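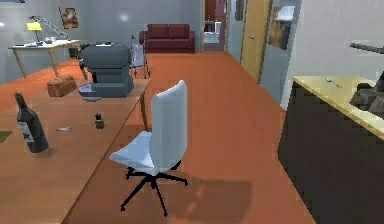 Most meteorites that reach the ground are never picked up. Rain and frost break them down, and many look like ordinary rock. Aurelia Cozma has spent four summers searching the dry lake beds near Hirkdale, and her team has logged 62 pieces so far. The heaviest weighs 1,141 grams. Thin slices go to the lab at Wakmont, where Kauko Valtonen measures the nickel in the metal grains. The next search begins in June.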